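In Praise of the Slow Hour

I have been going to the silent hour at the Bivwood meeting house for a little over two years now, and I want to make a case for it while I'm still excited enough to make it badly. I'm not a teacher of anything. I sell flooring. But I have come to believe that sitting quietly in a room with other people is one of the best things an ordinary person can do with a morning, and I think most of us have been scared away from it by the way it gets talked about.

Start with the word "spiritual." I used to hear it and picture somebody with a much nicer house than mine. The books I picked up had mountains on the covers, and the authors all seemed to have had one huge morning when the sky opened and their lives got sorted out. I read three of those books in a row one winter and came away feeling like a person who had missed a bus. If the opening of the sky was the price of admission, I was never going to get in.

Then I went to Bivwood, mostly because the library was closed and it was raining. There are 2 hard benches along the back wall and a ring of chairs. A bell gets rung at seven in the morning, and it gets rung again at eight. Between the bells there is no talk at all. I spent my first hour planning a kitchen remodel for a customer. I spent most of the second visit being annoyed at my own knee. And I loved it! I walked out to my car each time feeling as if someone had opened a window in the back of my head, and I could not have told you why.

I still can't, fully. But here is the opinion I'd like to defend: the wandering is part of the practice, and we should quit apologizing for it. People come out of the hour and say "I was all over the place today," the way you'd confess to eating the last piece of pie. Well, of course you were all over the place. You live all over the place. You have a job and a phone and a mother. Coming back from the kitchen remodel to the chair you're sitting in is a real act, and it might be the only spiritual act some of us manage before breakfast. I did it dozens of times this morning, and I count every one as a prayer – a short one, but I mean it.

A friend who went through the course at Flondovberg disagrees with me on this. Flondovberg is stricter. They have steps, and you move from one to the next with a guide, and wandering is treated as something to be trained out of you. I respect that, I really do. My friend is calmer than I am and a better listener. But the course booklet is 228 pages long and I have watched three people I like give up on it by page 40, and all three decided the trouble was with them. That makes me sad. A staircase is a wonderful thing if you can climb it. Some of us do better with a flat floor and a chair (I would say that, given my line of work).

I feel the same way about retreats. I went on one at Lustport last April, out by the water, and it was glorious. The food was plain and hot, the fog came in every evening, and by the third day I cried over a bowl of oatmeal for no reason I could name. I would go back tomorrow. What I don't believe is that Lustport is where the real thing happens and home is where you wait for the next Lustport. It costs 559 dollars, for one thing, and plenty of people in my circle of chairs will never have that to spare. If the deep life is only out there in the fog, then it belongs to people with vacation days, and I refuse to believe God or the universe or whatever you like to call it set things up that way.

My own guess is that depth is mostly repetition. The same chair, the same bell, the same bad knee. My grandmother said her rosary at the same window every night for as long as I knew her, and as a kid I thought it was the most boring thing a human being could do. Now I think she may have been the most awake person in our family. She never described any of it. She just got up afterward and was kind to whoever was standing in the kitchen, and that is the only test of this stuff I trust. Are you a little easier to live with? Do you hear the end of other people's sentences? My family says I'm a bit better on the first and about the same on the second, so I have work to do.

There's a fair objection, and I've heard it from people I admire. They say quiet can turn into hiding. You sit in your ring of chairs feeling peaceful while the neighbor's porch falls down. I think that's a true danger, and I've felt it in myself, that wish to keep the mood going and not pick up the phone. The best answer I know is to keep the hour an hour. When the bell rings, get up. Carry a chair for somebody. Call your brother. I've grown very fond of that second bell, more fond than I am of the first, and I used to be the guy peeking at his watch for it.

So if you've been curious and have stayed away because you think you're too busy in the head, please come, to ours or to one near you. Wear something warm. You don't have to believe anything in particular and you don't have to be good at it. I've been at it two years and this morning I laid an entire imaginary hallway in oak before I remembered where I was. Then I came back, and the room was still there, with everybody breathing in it.
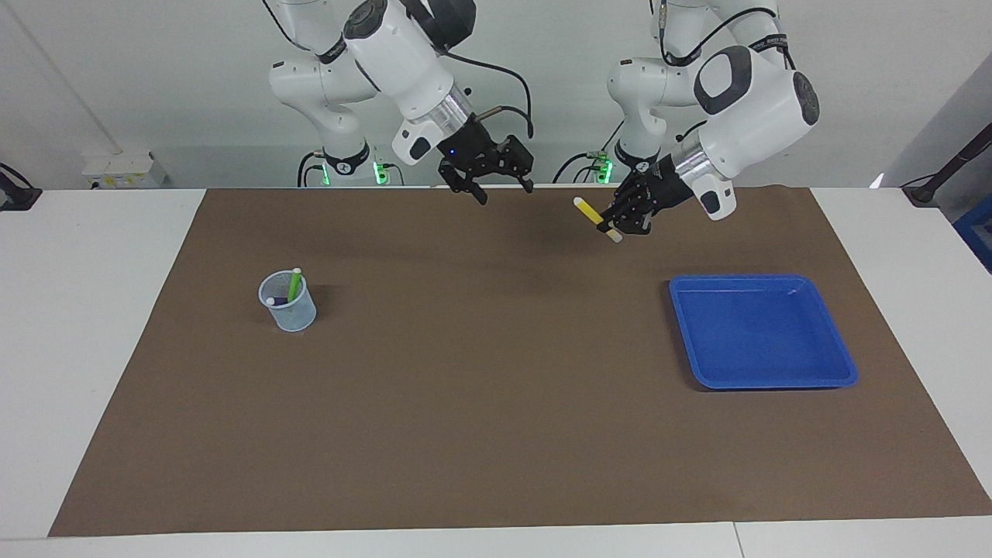

White robot arms over a brown mat, one with a yellow-and-white marker.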